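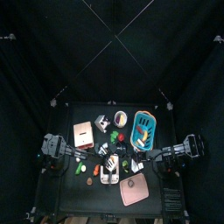

Two robot arms over a black tabletop.

Features > Sport > Grassroots > Table tennis

The little league that refuses to go to bed

It is twenty to ten on a wet night in Hundgate and the sports hall sounds like a hailstorm. There are matches going on in every corner, somebody's dad is shouting the score of the wrong game, and a girl of 11 has just taken a set off a retired bus driver with a backhand flick so quick that he put down his bat and applauded her.

I came for an hour. I stayed until they switched the lights off, and I've been back twice.

The Hundgate table tennis league began its new season with 120 registered players, which is a startling figure for a town with one railway platform. Three winters ago it was down to two teams, Caldeira and Wurell, who played each other again and again and shared the cost of the hall. They are still rivals, and gloriously so. Caldeira wear orange and talk all the way through. Wurell wear navy, say very little and win more often than Caldeira would like me to print.

The man who got things moving is Arnaldo Pacheco, a former county player with a bad knee and a voice that carries over eight tables. He had grown tired of matches that dragged on past everybody's last bus, so he drew up a new format on the back of a fixture card. Each tie lasts 45 minutes. Players rotate, every point counts towards the team total, and when the whistle goes you stop, even if you're in the middle of the rally of your life.

"People hated the whistle," he tells me, grinning. "Then they lost by a point, and they wanted to come back and put it right."

It makes for wonderful watching. A beginner who scrapes four points off a strong player has done something useful, and her teammates roar for all four of them. I saw one man – long arms, pimpled rubber, serves that seemed to come out of his sleeve – get a bigger cheer for losing 11–7 than he'd had all evening for winning.

The league's newest side is Fulosico, made up of people who had mostly never played outside a garage. Their captain found them through a card in the bakery window. They lost their first five ties, and the sixth was against Wurell, who turned up a player short. With 30 seconds left the teams were level. What followed was a scrappy net cord, a lunge, a ball clipped off the edge of the table and then a heap of people in borrowed shirts jumping up and down. Wurell shook hands and bought the crisps.

Practice nights are just as lively. Juniors have the hall first, then there's an open session where you put your name on the board and play whoever is next. Almost 45 people were waiting at one point on my second visit, and no one seemed to mind. They sat on the benches swapping bats, arguing over sponge thickness and eating a very good lemon cake.

The cup final is in December, and Caldeira have already booked the end nearest the radiator. Pacheco will be umpiring. He has bought a louder whistle.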